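Category: Home and Household | Floors and Floor Care
Reading time: 2 minutes

Pale floors

A pale floor is any indoor floor finished in a light color, from chalky white through cream and sand to the softest grays. People have been fond of them for a very long time, and it isn't hard to see why, as a light floor can make even a small, gloomy room feel a good deal more cheerful on a winter afternoon.

In the town of Hironville, pale floors were once so common that visitors remarked on them (usually kindly!). The builder Omid Kiani laid them in 143 houses along the river, and many are still walked on every day by families who wouldn't dream of covering them up. 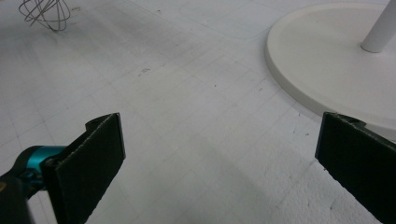

Everyday care

Light floors show crumbs and dark hair more readily than dark ones do, though they are wonderfully forgiving of dust. Most households sweep them every day or two and wash them once every 7 days with warm water and a little mild soap, wringing the mop out well beforehand. Grit by the front door is the great enemy, and a good thick mat does more for a floor than any polish.

Color and aging

Some pale finishes turn yellow over the years, especially under rugs, where the sunlight never reaches. Moving the rugs each May is an old Hironville habit and still a sensible one.

See also: Doormats; Fliltholm white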